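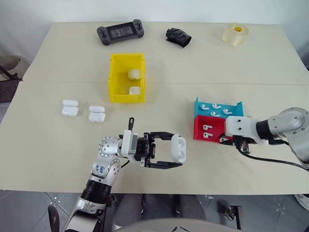
Sorting a pile of loose earbuds back into their cases sounds like a five-minute job, and I've now read three different blog posts that say it is. I don't believe them. I took on a batch of used AirPods and cases from a returns sale in Barnberg, and the buds and cases came apart from each other somewhere along the way. So far I've got them spread on a table with the cases in and next to a yellow box with a grid pattern on the walls, and the loose earbuds in a two-tier organizer, some in the blue tray and some in the red. The seller's listing said "tested and matched," and I have my doubts about both words. Before I put anything back together I want to know three things. Can I tell which bud goes with which case just by looking? Does it hurt anything to drop a bud in the wrong case? And is there any point to the "pairing cleaner" spray that a shop in Ostedlow keeps trying to sell me for $10? I'm not planning to resell anything until I know what I have. Please don't just tell me to buy new ones.

Posted by seamripper_dee, February 14, 2025

Loubna Ouali
I do this for a small repair counter called Ait Ali, and we've handled 3,063 cases since we started keeping a log, so take this as one person's bench habits.

By looking alone, no, you mostly can't match them. What you can do is rule things out. There's tiny gray printing on the stem of each bud and more inside the lid of the case. Get a bright lamp and a magnifier and read the model numbers. Those tell you the generation. They do not tell you that a certain left bud lived with a certain right bud. Left and right buds of one generation share a family, but each piece has its own serial, and plenty of used ones have printing too worn to read anyway.

Sitting a bud in the wrong case for a minute won't ruin it. If the generation is wrong it may fit badly or not charge, so don't force it and don't press the lid shut on it. If the generation is right, you can usually charge two buds in a case they didn't come with and then reset the set with the case, following the maker's own support page for that model. If one bud refuses to show up, swap that one bud and try again. It's slow work.

Now the case itself. People forget cases are their own part with their own battery, and in a used lot I trust the case least.
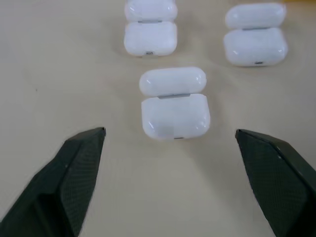 Charge each one by itself first, with nothing in it, and write down how it behaves. Put a numbered sticker on the back before you start, because white cases all turn into the same white case after the first hour. Then look into the port with a flashlight. Lint packs in there and a case that seems dead may only need a dry wooden toothpick and some patience. Don't use a pin. Check the hinge too. Open and close the lid a few times and feel for wobble. Smudges on the outside mean nothing either way, I've had filthy ones that held a charge fine and shiny ones that were gone by lunch.

As for the spray, save your money. Pairing is done by the electronics, and I can't think of anything in a bottle that would change it. A dry lint-free cloth is fine for the shell. Keep liquid away from the charging contacts and the mesh.

One more thing about "tested." Ask the seller what the test was. In my experience it can mean a light came on once.

trayliner
I'd do it differently. Skip the magnifier and just try combinations until something connects. I did a bag of these in December and had most of it sorted in one evening. The spray worked great for me, by the way, the Storau one. Everything paired after I used it.

Loubna Ouali
Did you try pairing any of them before you sprayed? If they all got sprayed first, there's no way to say what did the work. And trying combinations at random is fine for two or three sets. With more than that you'll lose track of which ones you've already ruled out, and then you start over.

trayliner
No, I sprayed them all first. Still worked though.

hollis_m
Where do you people find these lots? A guy near me wants $570 for a box of 1,000 "assorted audio pieces" and won't send one picture of the inside. I'm guessing it's ear tips.

To the original poster, check the serials against the maker's warranty lookup before you put in the hours. If the seller can't tell you where the stuff came from, I'd want that settled first. A bud that's still tied to another person's account can be a headache to set up, and no amount of sorting fixes that.

seamripper_dee
Thanks, Loubna. I read the stems on two of them tonight and they're not even the same generation, so there goes "matched." I've written to the seller asking what the test was. I'll put stickers on the cases tomorrow and charge them empty before I touch the buds again. The spray is staying in Ostedlow.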